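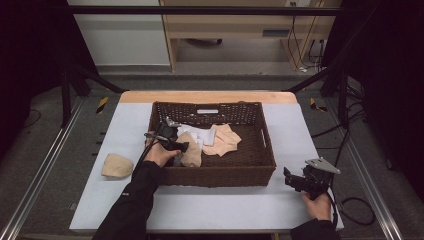 Week 8, and we're finally onto props! I know most of you signed up for the acting half of this course, but bear with me, I promise props are where amateur shows come unstuck. Every object an actor touches has to be on the props list, with who carries it on, which side, and where it ends up. Set dressing is looser. A brown wicker basket with a few cloths in it, say, is dressing if it just sits there all evening, but the second somebody pulls a cloth out during a line it's a prop and it goes on the list (yes, each cloth separately).

For our reading we're using the second act of The Skevier Inheritance, which has 11 entrances and one very long tea. Go through it with a pencil and mark every time something changes hands. I found three I'd missed, and I've directed the thing! 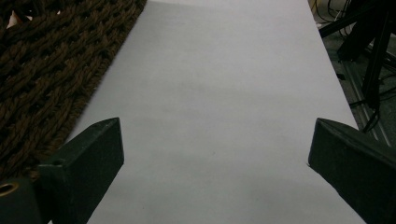
Ekene Ibrahim wrote to me after last year's handout and disagreed with the bit about lists: stage managers should build them from rehearsal, because scripts lie about where people put things down. I've come round to about half of that. Start from the script, then fix it every night you rehearse.

For May, please bring your marked act plus a props table plan, drawn to any scale you like. Label the stage left and stage right tables clearly. Spare scripts are in room 431.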